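Choosing Stone for the Working Kitchen

Marble is a soft material by the standards of the trade. It consists largely of calcite, which reacts with lemon juice, vinegar and wine. The result is an etch, a dull patch where the polish has been lost. Sealers slow staining but do not stop etching.

Gisler, a stone yard in Middale, keeps 400 slabs indoors and sells most of its white stock with a honed finish. Honing leaves a matte surface on which etches show less. A polished slab reflects more light and shows wear sooner, mostly beside the sink.

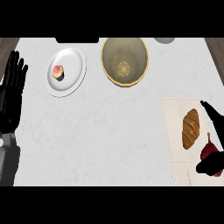
Pale marble with faint gray veining.

Veining should be checked on the full slab. A hand sample rarely shows how the pattern runs, and some veins mark weak planes that can open during cutting. Fabricators at Jurnetti lay out sink and cooktop openings on the slab before the first cut and move them if a vein crosses a narrow strip.

Cabinets need to be level and fully fixed before the template is made. Overhangs past 10 inches call for brackets. In the Plestivar apartments, refitted in March, the counters were resealed after installation and will be tested yearly with a few drops of water. If the stone darkens under the drops, it is due for another coat.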